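学生课题研究报告

课题名称:国际象棋中马的活动能力与棋盘圈层的关系
课题组成员:Alper Tekin、Kendra Gagnon、Gülizar Demirtaş、Sinan Tokgöz
指导教师:Hélène Pelletier
提交日期:05/04/2024

一、课题背景

国际象棋入门教学中,“马在边上,前途无望”一类的说法流传甚广。初学者大多能够背诵,但在对局中仍经常将马走到a线或h线,也经常因为害怕违反这一原则而放弃正确的边线着法。本课题组的4名成员均为校棋社社员,在去年9月的新社员辅导中多次遇到上述两种情况,遂决定以此为题开展研究。

本报告所说的“活动能力”,指一枚棋子在空棋盘上某一格所能到达的格数。这一定义不考虑己方棋子的阻挡,也不考虑对方的攻击,因此只能作为评价棋子位置的起点。报告的前半部分为计算,后半部分为对局样本的整理与讨论。

二、研究问题

课题组在开题时提出以下问题:

(一)马的活动能力如何随其所在格与棋盘边缘的距离变化,与象、后、王相比变化幅度如何;
(二)在本校棋社的对局中,马走到边线之后通常发生什么;
(三)能否将计算结果转化为适合初学者使用的讲解方法。

三、研究方法

3.1 圈层的划分

将棋盘由外向内分为四圈。第一圈为最外侧的边线格,共28格;第二圈为紧邻边线的一圈,即以b2、b7、g7、g2为四角的方框,共20格;第三圈以c3、c6、f6、f3为四角,共12格;第四圈为d4、d5、e4、e5,共4格。四圈合计64格。

3.2 计算

逐格列出各棋子在空棋盘上的可到达格数,并按圈层求平均值。计算由Sinan Tokgöz手工完成,Gülizar Demirtaş独立复算一遍,两份结果一致。马从一格到另一格所需的最少步数,采用逐层标数的办法求得:在起点标0,将一步可到的格标1,再由标1的格出发,将尚未标数的可到格标2,依此类推,直至全盘标满。

3.3 对局样本

样本取自校棋社与Callska棋社之间的交流赛,共34局,均有完整记谱。交流赛分2个阶段进行,用时规定相同。记谱由Kendra Gagnon录入Trullix棋谱管理软件,再由Alper Tekin逐局检查。录入过程中发现个别记谱存在歧义,例如两马均可到达d2时只写“Nd2”,课题组根据后续着法予以还原。

四、计算结果

4.1 马

马在角格只有2个可到达格;在与角格相邻的边线格(如b1、a2)有3个;在其余边线格有4个。第二圈四角(如b2)有4个,第二圈其余各格有6个。进入第三圈和第四圈后,各格均为8个。

按圈层计算,第一圈总和为96,平均约3.43;第二圈总和为112,平均5.6;第三圈与第四圈平均均为8。全盘总和为336,平均5.25。

值得注意的是,马在第三圈与第四圈的数值没有差别。单就这一指标而言,c3的马与d4的马同样活跃。棋手偏爱d4、e5等格,原因在于从这些格出发能够攻击对方阵地中更重要的目标,并能较快支援两翼,而可到达格数本身并未增加。

4.2 象、后、王、车

象在四圈中的数值依次为7、9、11、13,每向内一圈增加2,同一圈内各格相同。后等于车与象之和,依次为21、23、25、27。车在空棋盘任何一格均为14,与圈层无关。王在角格为3,在其余边线格为5,在内部各格为8。

将第四圈与第一圈相比,后的数值增加不足三成,象增加不足一倍,马则由平均3.43增至8,增幅超过一倍。马对圈层最为敏感,初学者对这一现象的直观印象得到了计算的支持。

4.3 最少步数

从a1出发,马到达h8至少需要6步,到达相邻的b2也需要4步。后一个结果对多数低年级社员来说出乎意料。从d4出发,马最多4步即可到达盘上任何一格。马每走一步必然改变所在格的颜色,因此同色格之间的步数总为偶数,异色格之间的步数总为奇数。掌握这一规律后,社员在残局中判断马能否赶上对方通路兵时,可以先排除一半的可能。

五、对局样本分析

5.1 边线马的分类

课题组将样本中马走到第一圈的着法分为主动与被动两类。主动指走子方有明确目的,例如攻击对方的象、为兵让路或经边线转移;被动指马受到驱赶,或因己方棋子占据了更好的格而只能走向边线。出动前留在b1、g1、b8、g8的马不计入。分类由2名成员分别进行,意见不同时提交全组讨论。

主动类的典型例子见于西班牙开局的主要变例:1.e4 e5 2.Nf3 Nc6 3.Bb5 a6 4.Ba4 Nf6 5.O-O Be7 6.Re1 b5 7.Bb3 d6 8.c3 O-O 9.h3 Na5。黑马走到a5,攻击b3的象,并为c兵让出道路。白方通常以10.Bc2应对,黑方随即走10...c5,在中心和后翼争得空间。此后a5的马往往需要再花一步退回c6,黑方以步数换取了兵形上的进展。样本中采用这一变例的棋手大多了解9...Na5的意图,但对马应在何时返回把握不足,有的对局中该马直至中局后期仍停留在a5。

被动类多出现在封闭性局面中。一方挺兵驱赶对方的马,后者选择了看似安全的边线格,随后出路逐一被兵控制。此类马多数并未被吃掉,但长期不能参加战斗,走子方实际上等于少用一枚轻子。

5.2 象对边线马的限制

在轻子残局中,边线马容易受到象的完全限制。以白象在d5、黑马在a5为例,马的可到达格为b7、c6、c4、b3,四格全部处于d5象的斜线上。若黑马位于d8,可到达格为b7、c6、e6、f7,同样全部受到控制。两例的共同点是象与马位于同一横线或直线,中间相隔两格,且马在边线。课题组建议社员将这一相对位置作为固定图形记忆。

当马位于第三圈或第四圈时,可到达格有8个,单独一枚象不可能同时控制全部,因为马的可到达格虽然颜色相同,但分布在多条斜线上。由此可见,圈层不仅影响马的进攻能力,也影响其安全。

5.3 样本的局限

交流赛棋手水平不一,部分对局因时间紧张而在后半段质量明显下降。样本只涉及两家棋社,不足以代表同龄棋手的总体情况。此外,“主动”与“被动”的划分依赖复盘者对意图的推测,对局者本人的说明未能全部取得。课题组因此没有对两类着法的胜负比例作统计推断。

六、讲解方法的设计与试用

6.1 数字棋盘

第一份讲解材料为数字棋盘,即在每格中填写马的可到达格数。讲解时先由社员自行填写左下四分之一盘面,再利用对称性推出其余部分。这一做法的优点是结论由社员自己得出,缺点是用时较长,年龄较小的社员在填写第二圈时容易出错,尤其是将b2误填为6。

6.2 圈层图
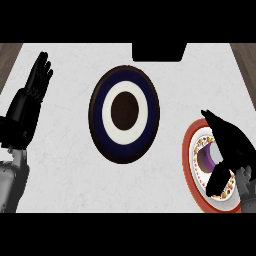
圈层图省去了具体数字,只要求社员判断马处在由外向内的第几圈,再据此选择改善位置的着法。讲解的顺序固定为先外后内,第一圈与第二圈分别说明,第三圈与第四圈合并说明。棋盘圈层的四角也不能用圆形表示,讲到b2一类的格时仍应回到数字棋盘。

6.3 试用情况

两份材料在棋社的新社员小组中先后试用。社员在使用数字棋盘后,能够较准确地说出各格的数值,但在对局中很少主动运用。使用圈层图后,社员在复盘时开始以“这枚马还在第一圈”之类的说法描述局面,并能据此提出改善方案。Gülizar Demirtaş在试用记录中指出,部分社员随后出现了另一种倾向,即不顾对方兵的攻击,一味将马跳向第四圈。为此,课题组在材料中增加了一条检查要求:马进入目标格之前,应先确认对方的兵能否在一步之内攻击该格。

指导教师Hélène Pelletier审阅材料后建议补充反例,使社员认识到边线着法并非一律错误。课题组采纳了这一意见,将5.1节所述9...Na5列为必讲内容,并补充了马经h4转往f5的常见路线。后者途经第一圈,停留一步即进入第三圈,适合说明临时位置与长期位置的区别。

七、结论

(一)马的可到达格数由第一圈到第三圈明显增加,第三圈与第四圈相等。马对圈层的敏感程度高于象和后,车则完全不受影响。

(二)边线马的优劣取决于其任务以及返回路线。在已分析的对局中,问题较多地出现在马完成任务之后没有及时返回,或返回路线已被对方兵控制的情形。

(三)在同一横线或直线上相隔两格的象,可以完全限制边线马。棋手在兑换轻子、进入象对马残局之前,应对此加以检查。

(四)圈层图便于初学者在复盘中使用,宜与数字棋盘配合,并应附有关于兵的攻击的检查要求。

八、后续工作

课题组拟将可到达格的计算扩展到实战局面,把己方棋子的阻挡和对方兵的控制计算在内,并比较同一局面中双方马的数值。Sinan Tokgöz已开始编制相应的手工记录表。由于手工计算量较大,下一阶段拟先选取交流赛中的象对马残局,再视情况扩大范围。

九、成员分工

Alper Tekin:对局检查、第五部分撰写。
Kendra Gagnon:棋谱录入、着法分类。
Gülizar Demirtaş:复算、讲解材料试用与记录。
Sinan Tokgöz:计算、第四部分撰写。
其余部分由全组共同讨论完成,分类工作由Kendra Gagnon与Alper Tekin分别独立进行。

附录说明

附录一为马的完整数字棋盘,附录二为以a1和d4为起点的最少步数表,附录三为交流赛对局目录。三份附录均存于校棋社资料柜,查阅须经指导教师同意。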